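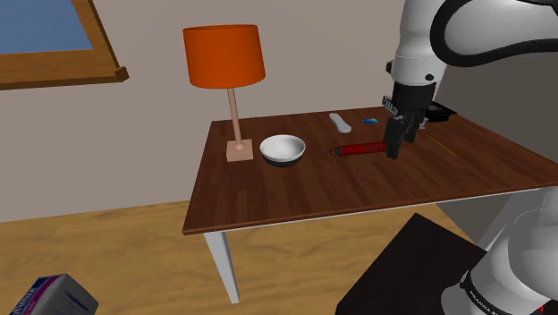

Heimvertrag, Eigenanteil, Mitsprache: Was sich für die Bewohnerschaft ändert

Gespräch mit der Leitung der Beratungsstelle für Wohnen im Alter, Daltance

Veröffentlicht am 21.09.2004

Die Beratungsstelle für Wohnen im Alter ist für die Stadt Daltance und die umliegenden Gemeinden zuständig. Sie prüft auf Wunsch Heimverträge, informiert über Kostenfragen und vermittelt bei Unstimmigkeiten zwischen Bewohnern und Trägern. Im vergangenen Jahr wurden dort 400 Beratungsgespräche geführt. Die Redaktion des Mitteilungsblattes hat die Leiterin der Beratungsstelle zu den Erfahrungen aus der Praxis und zur Neufassung der örtlichen Musterverträge befragt, die seit Juni vorliegt.

Nach Angaben der Leiterin betrifft der überwiegende Teil der Anfragen den Zeitraum unmittelbar vor dem Einzug. „Die Angehörigen kommen häufig mit einem unterschriftsreifen Vertrag und haben dafür zwei oder drei Tage Zeit“, erläutert sie. „Ein solcher Vertrag umfasst mit Anlagen schnell 20 Seiten. Wir gehen ihn gemeinsam durch, und in der Regel bleiben wir bei den Anlagen hängen.“ In den Anlagen seien die Leistungen der Hauswirtschaft, die Zusatzleistungen und die Regelungen für Abwesenheitszeiten festgehalten, also genau jene Punkte, die später zu Rückfragen führten.

Besonderen Beratungsbedarf sieht die Stelle bei der Abgrenzung zwischen Regelleistung und Zusatzleistung. Was im einen Haus selbstverständlich zum Entgelt gehöre, werde im anderen gesondert berechnet. Die Leiterin nennt als Beispiele das Kennzeichnen der Wäsche, die Begleitung zu Arztterminen und die Benutzung eines eigenen Telefonanschlusses. „Wir raten dazu, sich jede Zusatzleistung einzeln mit Preis ausweisen zu lassen. Eine Pauschale ist für die Verwaltung bequem, für die Bewohner ist sie kaum nachprüfbar.“

Die Neufassung der Musterverträge wurde zwischen den Trägern der Region und der Beratungsstelle abgestimmt. Beteiligt waren unter anderem die Häuser Lemuvum und Kindmont sowie das Seniorenstift Baidoo. Das Muster sieht vor, dass das Entgelt nach Unterkunft, Verpflegung, Pflege und Investitionskosten aufgeschlüsselt wird. Erhöhungen sind schriftlich anzukündigen und unter Angabe der bisherigen und der neuen Beträge zu begründen. „Eine Ankündigung, in der lediglich auf gestiegene Kosten verwiesen wird, genügt nicht“, betont die Leiterin. „In einem solchen Fall empfehlen wir, die Begründung schriftlich anzufordern und den erhöhten Betrag bis zur Klärung nur unter Vorbehalt zu zahlen.“

Auf die Frage, ob sich alle Träger an das Muster hielten, antwortet sie zurückhaltend. Eine Verpflichtung bestehe nicht. Die drei genannten Häuser verwendeten die neue Fassung bereits bei Neuaufnahmen. Bei bestehenden Verträgen sei eine Umstellung nur mit Zustimmung der Bewohner möglich. Die Beratungsstelle habe bislang 43 Umstellungen begleitet. In den meisten Fällen sei der Vertragstext lediglich übersichtlicher geworden, ohne dass sich am Entgelt etwas geändert habe.

Eigene Möbel und Gestaltung des Zimmers

Ein wiederkehrendes Thema ist die Frage, was beim Einzug mitgebracht werden darf. Der Mustervertrag enthält hierzu erstmals einen eigenen Abschnitt. Danach können Bewohner ihr Zimmer mit eigenen Möbeln ausstatten, soweit Pflegebett, Fluchtwege und die Zugänglichkeit des Bades nicht beeinträchtigt werden. Elektrische Geräte sind der Hausleitung anzuzeigen und werden auf ihren sicheren Zustand geprüft. Wer die Kosten dieser Prüfung trägt, ist im Vertrag anzugeben.

„Für viele ältere Menschen ist das der wichtigste Abschnitt überhaupt“, sagt die Leiterin. „Über den Pflegesatz sprechen meistens die Kinder. Die Mutter oder der Vater fragt, ob der Sessel mitkommt.“ Sie empfiehlt, vor dem Umzug einen Grundriss des Zimmers mit Maßen anzufordern und die Möbel danach auszuwählen. Teppiche sollten mit der Pflegedienstleitung besprochen werden, ein vollständiges Verbot hält sie für unverhältnismäßig. Für den Fall der Vertragsbeendigung sei zu klären, innerhalb welcher Frist das Zimmer zu räumen ist und ob die Einlagerung von Gegenständen berechnet wird.

Mitwirkung im Heimbeirat

Zu den Aufgaben der Beratungsstelle zählt auch die Unterstützung der Heimbeiräte. In ihrem Zuständigkeitsbereich bestehen derzeit 13 solcher Gremien. Sie sind bei Fragen der Unterkunft, der Verpflegung und der Freizeitgestaltung zu beteiligen und vor Entgelterhöhungen anzuhören. Die Leiterin bewertet die Zusammenarbeit als überwiegend sachlich, verweist jedoch auf Schwierigkeiten bei der Gewinnung von Kandidaten. „Viele Bewohner fühlen sich gesundheitlich nicht in der Lage, ein solches Amt zu übernehmen. Inzwischen können auch Angehörige und andere Vertrauenspersonen gewählt werden. Davon wird noch zu selten Gebrauch gemacht.“

Die Beratungsstelle bietet für neu gewählte Beiratsmitglieder eine Einführung an. Behandelt werden die Rechte des Beirats, das Lesen einer Kalkulation und die Führung eines Sitzungsprotokolls. Auf Wunsch kommt eine Mitarbeiterin zu den ersten Sitzungen ins Haus. Die Teilnahme ist kostenfrei.

Beschwerden

Beschwerden sollten nach Auffassung der Leiterin zunächst im Haus selbst vorgebracht werden, bei schwerwiegenden Mängeln in der Pflege sei dagegen unverzüglich die Heimaufsicht einzuschalten. Die Beratungsstelle nimmt Schilderungen vertraulich entgegen und unterrichtet den Träger nur mit Einverständnis der Betroffenen. „Die Sorge, dass sich eine Beschwerde nachteilig auswirkt, begegnet uns sehr häufig. Wir nehmen sie ernst. Oft hilft es, wenn bei dem Gespräch mit der Hausleitung jemand von uns anwesend ist.“ Daten, Uhrzeiten und die beteiligten Stellen sollten möglichst fortlaufend notiert werden.

Für das kommende Jahr plant die Stelle ein Merkblatt zur Kurzzeitpflege. Die Verträge seien dort kürzer, die Fragen nach Anzahlung, Rücktritt und Abrechnung angebrochener Tage aber dieselben. Daneben soll die Sprechstunde in den Umlandgemeinden ausgebaut werden. Ob die erforderlichen Mittel bewilligt werden, steht noch nicht fest.

Der Mustervertrag mit Erläuterungen ist bei der Beratungsstelle in Daltance erhältlich und wird auf Anforderung zugesandt. Für die Prüfung eines Heimvertrages wird um vorherige Terminvereinbarung gebeten. Mitzubringen sind der Vertragsentwurf mit sämtlichen Anlagen sowie, soweit vorhanden, der Bescheid über die Pflegestufe.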